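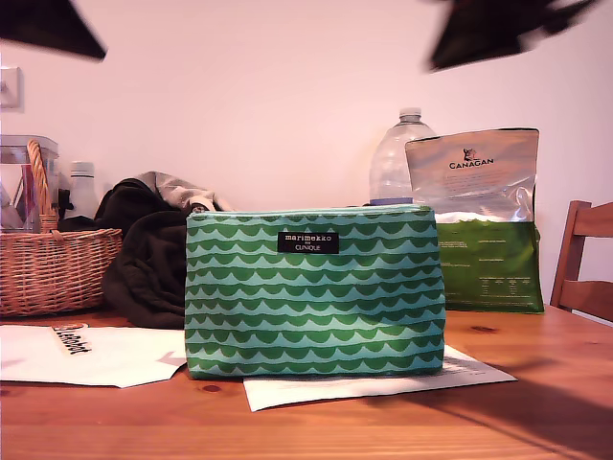

Visit Report: Open Day at the Plirna Household Reuse Center

Plirna > Learning and Outreach > Visit Reports

Members of the Nurura Household Studies Group attended the open day at the Plirna center on Jun 20, 2026. The group was received by Tumelo Engelbrecht, site coordinator, and divided into two parties for the tour.

Receiving hall

The center takes in donated household goods from 12 collection points. Staff reported that 3,000 small articles passed through the hall last year, of which bags, cases and pouches formed the largest class. Articles are logged at the counter and sent either to the textile room or to general sorting. Visitors asked about damaged goods and were told that these are set aside for Oosthuizen, the firm that handles fabric recovery.

Sorting room

The second part of the tour was given over to small bags. Sorting at the center is done among everyday articles, and the pine table held a wicker basket, a large clear water bottle and a bag of CANAGAN pet food as well as the zippered cosmetic pouch under discussion. The pouch has rows of green scallops on pale aqua, and a small black label reads "marimekko for CLINIQUE". Yulan Su of the textile team explained that a legible label is copied into the record word for word, including capitals. Condition is entered separately.

Closures are examined next. The center asks that a zipper be opened far enough for the lining to be checked at the corners, where makeup residue tends to collect. The pull and the track are each given a grade.

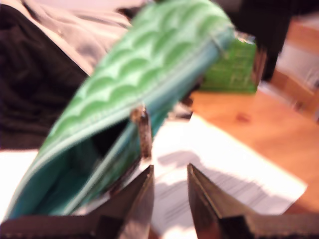 Green pouch with the top open, showing the darker teal lining and the metal zipper pull.

Ms. Su noted that light-colored linings take longer to assess than dark ones – a point that led to some discussion of the lamps used at the center. Padded articles are not pressed flat for storage, and the group was shown the shelf boxes provided for them. 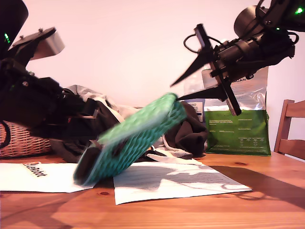

Teal-green article held at a steep tilt over the table, with a tall resealable bag behind.

Storage and shop

The storeroom has 600 shelf boxes in use. Keabetswe Mtshali described the labeling system, under which the box number is written on the short side only. The shop adjoining the storeroom is open to the public, and several members made purchases.

Matters for follow-up

The group will request a copy of the closure grading sheet. A return visit in August is proposed, subject to confirmation by Hsin-yi Chu. Members wishing to attend should give their names to the group office.

Contact: Learning and Outreach Office, Plirna | © Plirna | Back to top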